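Search this site
Search
Skip to content

Oltus Periodicals List -- README

Summary

The Oltus Periodicals List is a table of the magazines and journals held in the Oltus reading room. It is a plain list of what is on the shelves, issue by issue, with enough detail for a reader to find a copy or for another small library to compare its holdings with ours. It does not contain any article text, scans or loan records.

The first version was typed up by Hacer Kahraman from the old card drawer. Remzi Özkan moved it into a single file and wrote the checking script. This release was closed on 31st July and the next one will follow when the Zurkora boxes have been unpacked.

Files

periodicals.csv -- one row per issue
titles.csv -- one row per title, with publisher and language
notes.txt -- queries that we have not settled
check.py -- looks for missing fields and duplicate rows

All files are UTF-8 with commas between fields. If your spreadsheet shows Turkish or Japanese names as rubbish, import the file and pick UTF-8 by hand instead of double-clicking it.

Fields in periodicals.csv

issue_id -- our own number, never reused
title_id -- matches a row in titles.csv
title_orig -- title in its own script, as printed on the cover
title_latin -- title in Latin letters
issue_no -- as printed, including oddities such as "7/8"
cover_date -- as printed, not converted
condition -- good, worn, damaged
shelf -- bay and shelf letter
source -- bought, given, exchange, unknown

How titles are entered

The cover is the authority, then the contents page, then the spine. Where a magazine prints a second title in English, that goes in title_latin only if there is no settled spelling already in titles.csv. Special issues on one person or one event keep the name of the parent magazine, and the wording of the special issue goes in notes. Subtitles are left out unless two magazines would otherwise look the same. Chinese titles are entered in characters first, and the pinyin is added without tone marks.

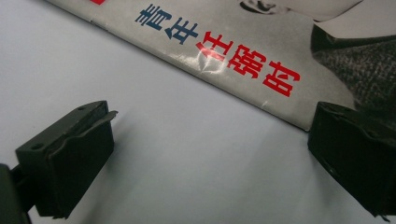
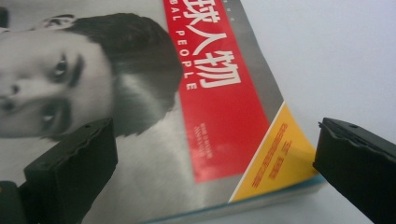 Japanese titles were read by Tetsuya Yoshida, who also corrected a number of names that had been copied wrongly on to the cards. Turkish titles keep their dots and cedillas in both title fields. Please do not strip these out when sending corrections -- it makes the duplicate check useless.

Condition

"Worn" means the issue can be handled normally. "Damaged" means pages are missing or loose, or the cover is gone. The grades were given by two different people and the earlier ones are harsher, so treat the column as a guide. We have regraded roughly 200 issues so far, starting from bay A.

Known problems

Issues in the Şimşekoğlu gift were entered from the donor's own list before they were shelved. A few are on the list and cannot be found. They are marked "shelf = ?" and have been left in for now.

Double issues count as one row. If you are adding up a run, expect to come out short.

The source column is weak for anything that came in before the card drawer was started. "Unknown" means exactly that and should not be read as "given".

The shelf letters in bay D will change in August when the new shelving from Sinell goes in. Copies of this file made before then will point to the wrong place.

Corrections

Send the issue_id, the field and the new value, one correction to a line. İlker Karabulut goes through them in batches of up to 100 and will ask for a photograph of the cover if the title is in doubt. Corrections without an issue_id go to the bottom of the pile. If you have not heard back within 90 days, write again.

Terms of use

You may copy, change and share the list. Please name the Oltus reading room and give the release you used. The covers and contents of the magazines belong to their publishers and are not part of the list.

Suggested wording: Oltus Periodicals List, compiled by H. Kahraman and R. Özkan, release 2.

Changes since release 1

Added cover_date, which had been mixed in with issue_no
Split title into title_orig and title_latin
Removed duplicate rows found by Yavuz Kozan in the exchange journals
Moved newspapers to a separate list, not yet published

This site uses cookies to remember your language setting. Accept | Decline

Contact | © Oltus Reading Room | Back to top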